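I keep getting into the same argument with people who think more is better, so I'm going to have it here once and then just send the link.

The claim goes like this. If the robot fumbles a task, go collect another 1000 demonstrations and the learning will sort itself out. I've heard it from the folks at Fludis, I've heard it from my own team, and (fine) I've said it myself on a call with Mollel when I had nothing smarter to offer.
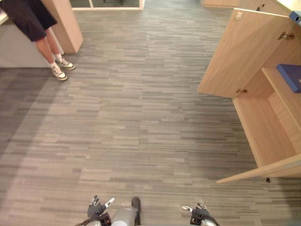 My problem with it is what those demonstrations look like after the second hour. An operator gets good at a task, and getting good means getting narrow! Take an office cabinet like the one we work with, light wood, door hanging open over the lower compartment, something blue sitting inside. By example 41 the operator has one favorite way in, and every recording from then on is the same recording with different noise. You can fill a drive that way and teach the model one trick.

Ilham El Ouafi and I went through a set of 611 episodes last October, and we ended up keeping 110. She was tougher than I was. Her rule was simple: if she could guess the whole episode from the opening second, out it went. I fought for a bunch of them and lost most of those fights, and the policy we trained on the small set was the one I'd rather have in my own office.
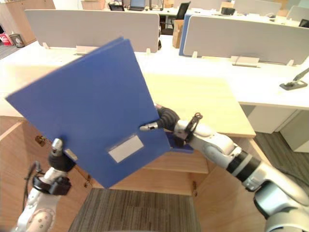
What I'd keep, and what too many teams throw away, is the clumsy stuff. A grasp that lands too low and gets corrected. A pause while the operator figures out which hand should let go first. People trim these because they look bad in a demo reel, and then they're surprised when the robot has no idea what to do after a small mistake. Well, where would it have learned that?
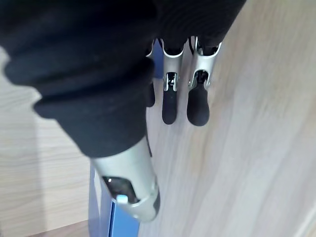 The Ata people push back on this, and they've got a point: messy examples can teach messy habits. A correction is worth a lot, a sloppy finish is worth nothing, and somebody has to sit there and tell them apart. That's slow, boring work and it never shows up in a budget. Vumton pays its operators by the episode, which I think is a terrible idea, and I've told them so. Pay for the hour, let people try the weird angle, and give them time to watch their own recordings before they make more.

So please, before you ask me for another thousand, tell me how many of the last batch you watched all the way through.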